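Ata da reunião do grupo de demonstração e teleoperação – projeto Orness

Sexta-feira, 14h, sala do fundo

Presentes: Florence Hawthorne (coordenação), Noémie MacDonald (recolha de dados), Irfan Hartono (hardware), Annick Turcotte (treino de modelos), Daichi Hattori (teleoperação, por videochamada)
Redigiu a ata: Noémie MacDonald

1. Abertura e ata anterior

A Florence deu as boas-vindas a todos, agradeceu ao Daichi por se ligar apesar da hora tardia do lado dele e perguntou se alguém tinha reparos à ata anterior. A Annick pediu que se corrigisse uma frase em que aparecia como responsável pela limpeza dos dados de fevereiro, tarefa que foi dividida entre ela e o Irfan. Fica corrigido, com as minhas desculpas aos dois. O resto foi aprovado sem alterações.

2. Ponto de situação das demonstrações à mão

Desde a última reunião gravámos 268 demonstrações com a garra de mão, todas da mesma família de tarefas: aproximar, agarrar, levantar, pousar no sítio marcado e largar. A Florence quis deixar registado o quanto apreciou o esforço de quem esteve à mesa nestes dias, sobretudo nas sessões da tarde, que se prolongam sempre mais do que o previsto, e todos concordámos com muito gosto.

A Annick já passou tudo pela primeira verificação. Ficaram de fora 32 gravações, quase todas por perda de seguimento da posição a meio do gesto. Pediu com alguma insistência (e com toda a razão) que quem demonstra não acelere no fim da tarefa. O momento de largar é o que o modelo aprende pior, e nas gravações mais apressadas os dedos abrem quando a mão já vai a recuar. Combinámos que cada demonstração termina com uma pequena pausa, a garra aberta e quieta, antes de se parar a gravação.

Falou-se também da altura a que cada pessoa segura a garra. O Irfan trabalha mais de cima, eu trabalho mais de lado, e a Annick acha que essa variedade é bem-vinda desde que fique anotada. A folha de sessão passa a ter uma coluna para o nome de quem demonstra e outra para a mão usada.
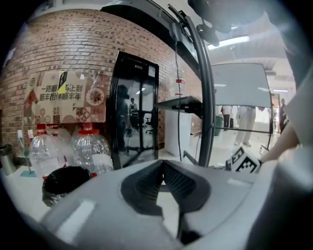
Garra de mão no posto de demonstração, com o cubo de marcadores junto ao dedo direito.

3. Posto de trabalho e marcadores

O Irfan apresentou as alterações que gostaria de fazer ao posto. A primeira diz respeito aos cabos: quer prendê-los melhor à estrutura, para não haver nada pendurado no caminho da mão nem diante da câmara. Tem abraçadeiras de velcro encomendadas à Skamholm e conta montá-las logo que cheguem.

A segunda diz respeito aos cubos com marcadores. O Daichi perguntou se um cubo pousado em ângulo atrapalhava a calibração e o Irfan explicou, com bastante pormenor e um desenho que infelizmente não consigo reproduzir aqui, que o ângulo em si não é problema, desde que o cubo não se mexa entre a calibração e o fim da sessão. Se alguém lhe tocar, mesmo ao de leve, recalibra-se. Ficou decidido fazer um suporte baixo para o cubo, e o Irfan trata da peça.

A terceira foi levantada por mim e tem a ver com quem circula pela sala durante as gravações. A Annick disse que, para o treino, algum movimento ao fundo até ajuda, e que não quer uma sala deserta em todas as gravações. Preocupam-na mais os reflexos fortes no plástico claro da garra, que em certas posições das luzes confundem a segmentação dos dedos. Vamos experimentar uma película mate na parte de cima do corpo da garra e comparar. O Irfan prefere película a tinta, e a Florence concordou que se comece por aí.

4. Controlo remoto

O Daichi fez um resumo muito completo das sessões de controlo remoto com o braço da Jitby. O atraso entre o comando e o movimento anda por uns 70 milissegundos quando a rede está calma, e nessas condições diz que se trabalha bem. Quando a rede piora, o operador começa a antecipar-se sem dar por isso e as trajetórias ficam aos solavancos. Propôs registar o atraso juntamente com cada demonstração, para se poder filtrar depois, e a proposta foi aceite por todos.

Seguiu-se uma conversa longa – e bastante animada, devo dizer – sobre misturar ou não as demonstrações à mão com as remotas no mesmo treino. A Annick prefere treinar primeiro só com as de mão e juntar as remotas numa segunda fase. O Daichi receia que assim as remotas acabem por pesar pouco, e lembrou que são as únicas em que aparecem os limites do braço. A Florence sugeriu que se façam as 2 versões e se comparem no mesmo conjunto de ensaios. A Annick avisou que isso ocupa a máquina durante o fim de semana inteiro, e ninguém se opôs.

5. Contacto com a Siddiqui

A Florence falou com a Siddiqui sobre a visita deles. Querem assistir a uma demonstração à mão e, se houver tempo, pegar eles próprios na garra. O Irfan pediu que se prepare uma tarefa simples para quem nunca experimentou, e eu ofereci-me para escrever uma folha de instruções de uma página. Falta combinar o dia.

6. Tarefas

Irfan – suporte do cubo, arrumação dos cabos, película mate na garra.
Annick – treino das duas versões e quadro comparativo.
Daichi – registo do atraso em cada sessão remota.
Noémie – colunas novas na folha de sessão, instruções para a visita.
Florence – data com a Siddiqui e pedido de mais espaço em disco.

7. Outros assuntos

O Daichi perguntou se as reuniões podiam começar um pouco mais cedo, para ele não terminar tão tarde. A Florence vai ver com cada um e propõe um horário por mensagem. A Annick lembrou que a chave do armário das garras deve voltar ao gancho no fim do dia.

A reunião terminou às 15h40.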